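Olell Craft and Mending Group
Minutes of the Stores and Materials Meeting
August 14, 2024

Present: Nidia Cuervo (chair), Arnulfo Llanos (minutes), and five members of the group.
Apologies: two received.

1. Minutes of the last meeting

Agreed as a correct record, with one change. Under item 4 the glue was for the bookbinding table and not the bead table. Arnulfo has altered the file copy.

2. Matters arising

The key to the tall cupboard has been copied. One copy is with Nidia and the other is on the hook inside the kitchen door. Members are asked to put it back on the same hook.

The broken lamp has gone for recycling. A replacement has not been bought. It was felt that the lamps we have will do until the evenings draw in, and the matter will come back in October.

The offcuts of felt were offered to the Clisto playgroup, who took two bags. The rest is still under the stairs.

3. Small parts and how we keep them

This was the main business and took up most of the meeting.

Nidia reported on the count of small parts done over the summer. Loose buttons came to 437, leaving out those still sewn to cards. Hooks, eyes and press studs came to 592 when taken together. The beads were not counted. Most of the buttons were in jam jars, and the hooks and eyes were in envelopes, several of which had split.

The meeting looked again at the clear organizer box. It has one large open compartment and a grid of smaller ones with see-through dividers. Members agreed that the small compartments suit press studs and hooks, and that the open part should be kept for cards and anything too long for the grid. 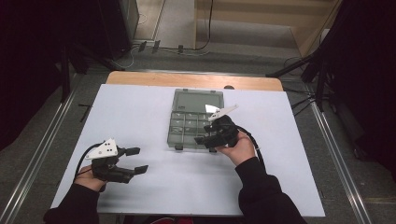 Item 3: the organizer box on the white board, with a card in the large compartment.

There was some discussion about what should go where. One member wanted buttons sorted by colour, as people come looking for a match and seldom care about the exact size. Another said that shirt buttons at least should be kept together by size. It was agreed to sort by colour first and to keep shirt buttons apart from the rest.

Arnulfo asked whether the larger coat buttons would go in the grid at all. It was thought that a few would, but that they would soon fill it. Coat buttons will stay in their jars for now.

Labels were discussed. Sticky labels on the old tins came off or left a mess, and by the end of last year half the tins said one thing and held another. It was agreed to write a contents card for each box and lay it in the large compartment, where it can be read through the plastic and changed when the contents change. Cards should be written in pencil, in capitals. Nidia has a packet of blank ones and will bring them.

It was also agreed that sorting should be done on a board or tray and not straight on the table. Press studs roll, and a good many have been lost over the years. A white board makes the dark ones easier to find - the pale ones less so, and a member offered a piece of dark cloth to lay over it when pearl buttons are being done.

Action: Nidia to bring cards. Arnulfo to write out the sorting order and pin it inside the cupboard door.

4. Buying more boxes

The meeting considered how many boxes are needed. Nidia suggested 3 more of a similar layout, to take buttons, beads and sewing machine feet. One member thought this was too many to buy at once, and that we should see first whether people put things back in the right place. After discussion it was agreed to buy 2 now and look at it again in October.

Boxes must have a lid that shuts firmly. They must also fit the second shelf of the tall cupboard, and Arnulfo will measure the shelf before anything is ordered. The shop in Tamayo will be tried first, and if they have nothing suitable Nidia will look elsewhere.

Action: Arnulfo to measure the shelf. Nidia to enquire about boxes and prices.

5. The tall cupboard

The top shelf is full of wool that has not been touched for some years. It was agreed to take it all down, check it for moth and keep what is sound. Anything doubtful should be bagged at once and taken out of the building.

The middle shelves will be for boxes and tins only. Scissors go back in the drawer. Two pairs of the good fabric scissors have been found in the paper craft basket, and members are reminded that the ones with tape on the handle are for cloth.

The bottom of the cupboard is to be kept clear for the iron and the folding stand. At present the stand has to be lifted out over a crate of magazines. The magazines will be put on the giveaway table and any left at the end of the month will go for paper recycling.

6. Sorting session

A sorting session will be held before the autumn programme starts. The date will be sent round once Arnulfo has spoken to those who were not at the meeting. Two hours should be enough for the buttons and fastenings, with beads left for another time.

Members coming to the session are asked to bring a small tray or saucer each, and tweezers if they have them. Tea will be provided. Cups are to be kept on the side table.

7. Donations

A large bag of haberdashery has been given by a family in Mondico. It has been opened but not gone through. It includes zips, bias binding and at least one tin of mixed buttons, which are not in the figures given under item 3. Nidia will write to thank them.

It was agreed that donations should not go into the cupboard until they have been sorted. They will be kept in the crate by the door, and when the crate is full we will ask people to hold on to things for a while.

8. Any other business

The tape measures are stretching and no longer agree with each other. Arnulfo will check them against the metal rule and throw out the worst.

A member asked if the beads could be weighed instead of counted. This was agreed.

9. Next meeting

To be held in October, at the usual time. Items for the agenda to Arnulfo, please.

The meeting closed with thanks to Nidia for doing the count.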